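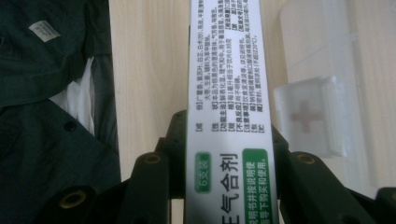 Good afternoon, and thank you for having me. I'm Hanneke Verstraete, I run training at Evudow, and I want to talk about what happens to a packing team when part of its work goes over to machines. Go slowly on this bit, people are still finding seats. My own first job was putting medicine boxes into kits, and I thought it was the simplest work in the world. Then you look properly at one box. Dense small print, bracketed headings, a little green label saying there are six in the pack, storage not above 20°C, and every bit of it matters to the person who opens the kit at home. An experienced packer takes all that in while chatting about her grandchildren, and I do think we should begin by respecting that.

(Pause. Ask who has ever packed anything for a living. Wait for the hands, they are always slow.)

When we started at the Iltgate site we had more than 400 kinds of kit going out and a team of 20. The plan, which we called Zisero, was to hand the repeat picks to automation and keep the people. I said that sentence in the canteen and I could see that half the room had stopped listening after the word automation. Fair enough – I would have too.

What changed first was the pace of the day. People used to set it themselves, a bit quicker before lunch, a bit gentler after. Now some of it comes from the line, and we had to learn to build the breathing room back in.

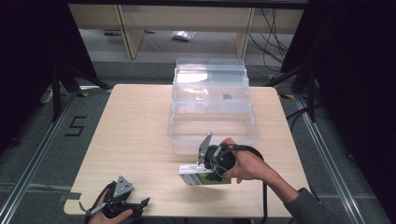 The second change was in what we ask people to know. Our packers now spend part of the week teaching the work, which means picking things up and putting them down with care, over and over, and telling the engineers when a grip would crush a corner. Some love it. Some find it dreadfully dull, and they have told me so in the parking lot. We cap it at 2 hours a shift, and we pay it at the trainer rate.

(Tell the Živković story here if there's time: the firm that moved everyone over in July, all at once, and spent the fall asking them back to the benches. Keep it kind, they were very open with us.)

Last part, on pay and job titles. Slide with the old and new grades. Mention that the new titles came from the team, and that it took us far too many meetings. Then questions, and remind them the coffee is down the hall on the left.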